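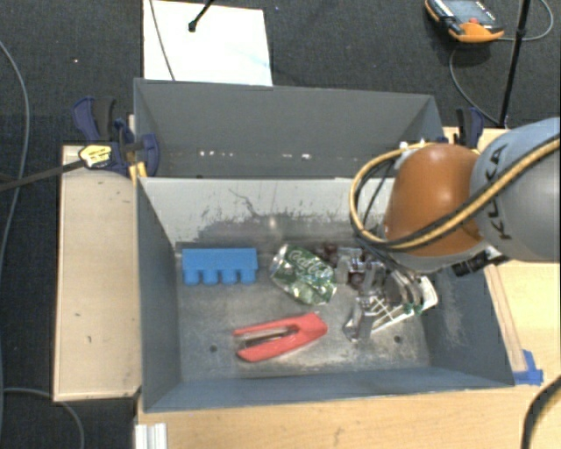
Subject: Re: Fusetti vs. Plondent on mixed junk
List: Pennington bin picking list
Date: Sun 19 October

> Has anyone run the Fusetti fingers against the Plondent ones on
> real clutter? The Prusteo sheet makes both sound like they could
> thread a needle. I have to order one set by November and would
> like to be wrong for less money.

We're partway through doing that, on the KUKA, two metal bins clamped end to end, pick from the front one and drop in the back one. The usual cast: crushed Coke can, red stapler, blue plastic block, plus clear plastic and other things the cameras hate.

So far, 118 picks with each set. The Plondent missed 16, nearly all on the clear plastic, where I blame the camera first and the fingers second. The Fusetti missed more and did it with greater confidence. It would close on nothing, lift nothing, and carry it across to the other bin with real care.

The stapler left open is the best test I know. Both grippers grab one arm of it and let the rest swing. I now count that as a pick, because I'm tired.

Two warnings. Clamp the bins down, or the first bad approach will do your recalibration for you. And leave slack in the hose bundle at the wrist. I lost 3 evenings to a "force sensor fault" that was a hose pulling tight.

I'd order the Plondent. Logs go up once I've renamed the files to something I can say in public.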